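4.2 Shore leave and its bookkeeping
Reading time: 3 min

The Pluton's log gives shore leave at Murnport four lines, three of them concerning rope. Letters home are more generous, if less reliable: of the 478 we read, a remarkable share place their author in church.

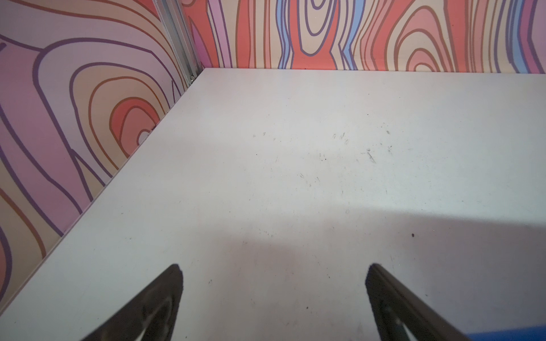
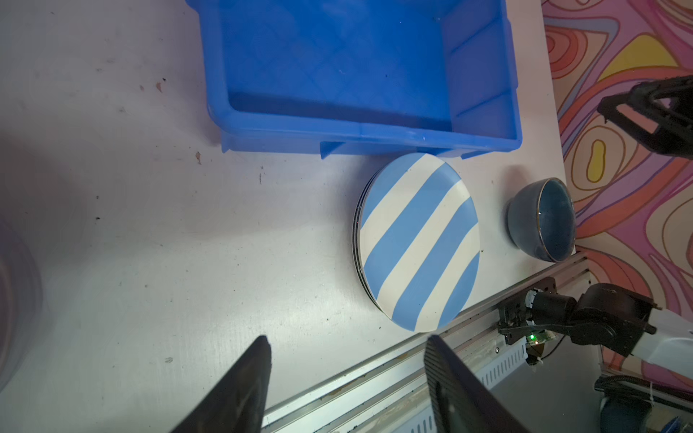
Figure 3. White tabletop, two views; plates and blue crate in the second.

Haque's view that the crew kept to the harbour is hard to square with the tram fines. Lytvynenko, the cook, was fined twice in October, and wrote to his mother both times praising the sermons.

Comments

Moushumi Weerakoon: My grandfather also praised the sermons.

Chenxi Han: Were the fines ever paid?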